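Plosus 25 travel pack - review after one proper trip

Short version: good bag, annoying zips, buy it if you walk to your accommodation and skip it if you don't. Long version below, written mostly on a train.

I bought the Plosus in February for a trip through hill towns with a lot of stairs and not many lifts. 25 litres, carry-on size, opens flat like a suitcase. My old bag was a wheelie and I was sick of dragging it over cobbles at six in the morning and waking half the street.

First leg was a ferry and then the climb up to Dorkik. If you haven't been, the harbour is at the bottom and everything you want is at the top. The lane goes up past the old customs house (1926 over the door, shut both times I tried) and it's all steps from there. Bag was packed full. Shoulders fine, hips fine, back soaked. The mesh panel does nothing. Don't believe the website on that one.
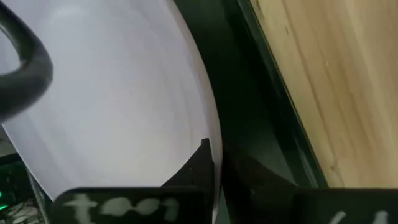
Hip belt is better than it looks. Thin, hardly any padding, but it takes the weight and it tucks away behind a flap when you need to shove the bag in a rack. I used that flap every day. The sternum strap slides down whenever you breathe, so I ended up tying a hair elastic above it. Works. Shouldn't have to.

Packing. You get one big compartment, a flat mesh pocket in the lid and a laptop sleeve against your back. I had four shirts, two pairs of trousers, a jumper, rain jacket, sandals, toiletries and a paperback I didn't open. All in, with room for a block of cheese. The compression straps inside are too short though, if the bag is really full you can barely get the clips to meet. I stopped bothering by the third town.

The outside pocket is where it falls down a bit. It's cut from the same space as the main bit, so once the main bit is full the pocket is just a slot. Passport and phone, nothing else. I carried my water bottle in my hand most of the time becuase the side sleeve won't hold anything fatter than a skinny one.

Stayed four nights in the Wilczyńska guesthouse, up behind the church. Lovely place, cold floors, shared kitchen, great view of the valley if you lean out. 59 a night, which I thought was fair for having a door key and a kettle. I mention it here because the room was tiny and the bag opening flat was a pain. It needs the whole bed or the whole floor. In a hotel with a luggage stand you'd be fine.
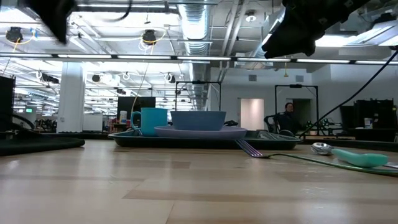

Bowl, plate and mug on the tray, fork and spoon in front.

Back to the bag. Zips. The main one is chunky and runs nicely round the long sides, then catches on both corners, every time. I've had it jam on the lining twice, once at a bus stop with the bus sitting there. You learn to hold the fabric down with your thumb. The pullers are plain cord loops, easy to find in the dark, no jingling. Small mercy.

Rain: one real downpour, walking down from the fort on the Monday. Maybe half an hour of it. Clothes dry, laptop sleeve dry, outside pocket wet at the bottom. There's no rain cover included and there's no pocket to keep one in if you buy it. I just put my passport in a sandwich bag after that.

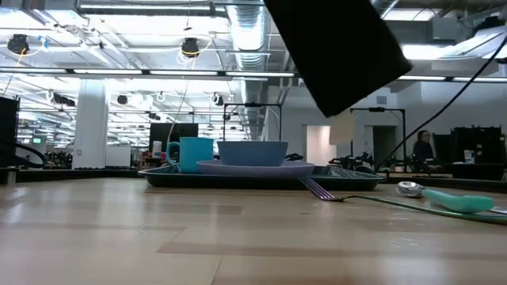 Weight matters more than litres on a trip like this, and I'd cut mine down again next time. The empty bag is light enough, no complaints, it's what you put in it. Self-catering is where I went wrong. I lugged a camping bowl and cutlery up all those steps for picnics, and you want less than you'd think. A plastic mug, a plate, a bowl that sits on top of the plate, one fork, one spoon, like the lot in the photo, would do me for a week. Stack it flat against the back panel with a shirt round it so the handles don't dig into you.

I also tried the Zovo packing cubes, the set of three, cost me 19. They fit the Plosus side by side with a gap for shoes. Thin fabric, one seam already going a bit fluffy. Wouldn't pay more than that but I'd have been lost without them, the bag has no dividers at all and everything slides to the bottom when you stand it up.

Compared with the wheelie: quicker on stairs, quicker off trains, way better on ferries. Worse in queues. Standing for ages at the ticket window with it on is no fun and when you put it down it falls over. Always. Doesnt matter how you pack it.

Good:
Hip belt that hides
Opens right up
Fits under most bus seats
Kept clothes dry

Not so good:
Zip corners
Water bottle sleeve
Sweaty back
Falls over

Would I buy it again? Yeah, probably, on sale. If they fix the zip I'd pay full price. Colour is the dark grey, marks don't show much, had one olive oil splash and it mostly came out with dish soap.

Will update after the next trip if the seams hold.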